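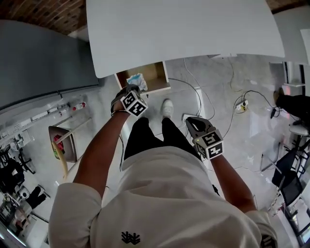 Fiction / Short Stories

The Grippers

My brother-in-law called it a build. I called it two claws and a lot of cable on the floor.

"Hold them out in front of you," he said. "Like you mean it."

I held them out. Each had a cube stuck on it, printed in black and white squares, and one showed a little green light that he was very proud of. The kit was a Kozma, or it had been before he got at it. The arm that was supposed to copy me was still at Skallgate, waiting on a part.

"So what's it learning?" I asked.

"How you pick things up."

"I drop things."

"Then it'll learn around that."

He had said the same about the Lukwood, the winter before, and the Lukwood had learned to open one drawer in 129 tries. The workshop still charged him for the shelf it sat on.

I looked at my sneaker. I looked at the power strip and thought about tripping.

"Sixty-four more and we'll have a set," he said.

"A set of what?"

He was reading something and didn't answer. I closed the left claw, opened it, closed it again. It felt like shaking hands with a stapler.

"Good," he said. "Do that one again, but slower."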